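Workshop notebook - Tuesday, June

Bench 2, morning

Continuing with the breakfast set layout for Imhof. Arne Diekmann left the revised list on my desk last night and it is shorter than the old one, thank goodness. The bowls are out. The glassware is out. What remains is plate, toaster, and something flat and matte to sit beside them so we can judge the shiny surfaces against a dull one. Myfanwy wants to see the arrangement before lunch and Arne wants the written notes, so I am doing both at once and this will be untidy.

Foam panels went up at 8:30. I used the gray-white sheet on the left and the bright white one on the right. I had meant to have two matching sheets but the other bright white has a dented corner and Altis have not sent the replacement. Order reference on that is 2164 if anyone is chasing it. I called last week and got a recording.

The panels will not stand on a bare table without help. Tape was a failure in the May trial: it held for an hour, then let go from the top down, and it took a strip of finish off the old table when we pulled the rest. Clips are much better. I put four along each side and left them there. They are not all the same size. The wider ones grip harder but are a pain to slide once they are on, so get the panel where you want it first.

Table itself: wiped down with a barely damp cloth, then a dry one, along the grain. No polish. Somebody used polish on it in the spring and everything we put down skated around for a week. The can is now in the cupboard under the sink and I would like it to stay there.

Layout as of 10:15

Plate toward the back left, toaster in front of it, mat over on the right. I tried it first with the toaster square to the left panel and it looked like a shop shelf. Turned it a little on the diagonal and it sits better. The slots still read clearly and the lever end points back toward the plate. The gap between toaster and plate is very small now. Arne will say it is too tight. I think it is fine, but don't slide the toaster back without lifting the plate out first, the rim will chip.

The black plate is the hard one. It is glossy and it has those raised rings, so every ring picks up its own line of light. With the overhead on there is a bright patch along the upper rim and a squiggle in the surface right of center. I turned the plate a quarter and the squiggle stayed exactly where it was, so it is a reflection and not a scratch. Wrote that down because Myfanwy and I spent half of Monday's session arguing over it.

The toaster behaves itself. The black housing only shows a faint sheen on the shoulder and the brushed steel top is easier than I thought it would be. The teal-green knob is the one bit of real color on that side and the eye goes straight to it. Leave it alone.
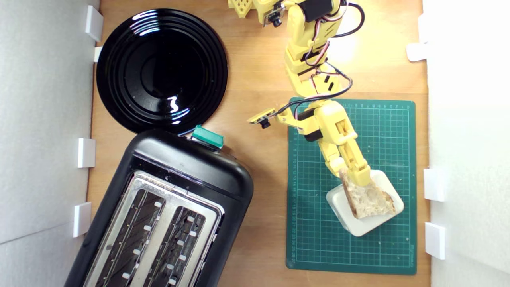 Things to fix or decide

Mat. It is the dark green cutting mat from the drawer, the one with the white grid. I set it down slightly turned and then went back and forth about straightening it. Straight, it makes the whole right half look like a drawing board. Turned, it looks like something a person put down. Leaving it turned until Myfanwy says otherwise. The rulers along the edges are handy for noting positions, so please read off the mat and not off the table edge, the table edge is not true.

Panels. The difference between the gray-white and the bright white bothers me more than I expected. For judging the toaster housing I like the grayer side next to it. For the final version Imhof have asked for both sides alike, it is in Arne's list, so we wait for Altis or we cut down the dented sheet. I measured the dented one and there is 1000 mm of good length in it. Might be enough. Want a second opinion before I take a knife to it.

Light. Overhead only so far. The Nurkel lamp is still on the top shelf with its cord wrapped round the base. I would like to try it low from the right with the overhead off, just to see if the rings on the plate calm down. Sheet of tracing paper over the overhead is the other thing to try and it is cheaper. Do the paper first.

Cleaning. Cotton gloves for the plate, always. Fingerprints on that gloss are visible from across the room. The toaster top wants a dry microfiber along the brushing, not across it. Crumb tray came out and was emptied before the toaster went on the table. Slots to stay empty, we are not doing the version with bread. If somebody brings bread, eat it.

Storage. When this comes down, plate goes back in the Brerel box, 1777 on the label, with the felt between it and the lid. The mat goes flat in the drawer. Last time it was stood on end behind the radiator and it took days under books to lie down again. Clips go in the tin by size - wide ones at the bottom.

12:05

Myfanwy Kneath came by. She likes the diagonal. She agrees about the mat and wants it left turned. She does not like how close the plate is and would give it another finger's width, so that is two against me if I count Arne before he has seen it. I will move it after lunch and mark the toaster position with a bit of low-tack first, otherwise I will never get the angle back.

She also asked if we could go without the right-hand panel altogether. I said I would try it, but the window is on that side and the afternoon sun comes straight onto the table from 3:00. Would need the blind down, and the blind sticks. Oil for the blind is on the shopping list, third time of writing it.

Afternoon, to do

Low-tack marks, then shift the plate.
Tracing paper on the overhead.
Nurkel lamp if there is time.
Call Altis again about 2164.
Ask Arne whether the dented sheet can be cut.

Nothing to be moved off bench 2 overnight, please. I have put a note on the door.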